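Druninthorpe Robot Club: questions we keep getting

Updated March. Ask Florêncio Henriques if yours isn't on the list.

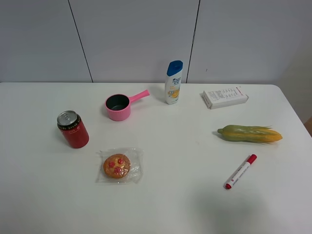

When do we meet?
Straight after last lesson, room 30. Finish at 5.15pm. Bring a drink, eat before you come in.

Do I need to know how to code?
No. Half of last year's lot had never written a line. You start on the sorting task with a partner and pick it up from there.

What is the sorting task?
Arm has to find a named thing on the white table, pick it up, put it in the right tray. Everyday stuff. Drinks can, toy saucepan, corn, marker pen, shampoo bottle and so on. Layout changes every round so don't hard code positions. Please.

Which thing is hardest?
Opinions differ. Wrapped muffin gets the most complaints, the clear plastic confuses the vision code. Team Leitão say the saucepan becuase of the handle. Try both early on.

Can I bring my own objects?
Yes, check with Florêncio first. Nothing over 462 grams, no glass, nothing that leaks.

How many practice pictures do we have?
3054 in the shared folder, 328 of them labelled. More labelling help very welcome, you can do it from home.

What is Rosevis?
Our vision program. Older members wrote it. Instructions are in the folder, read them before you ask why it won't start.

And Skumitis?
The spring contest. Teams of three, two rounds each, one restart allowed. You dont have to enter to be in the club.

Does it cost anything?
No. Contest T-shirt is extra if you want one.

I missed the first few weeks, can I still join?
Yes. Turn up, sign the sheet by the door, get a login.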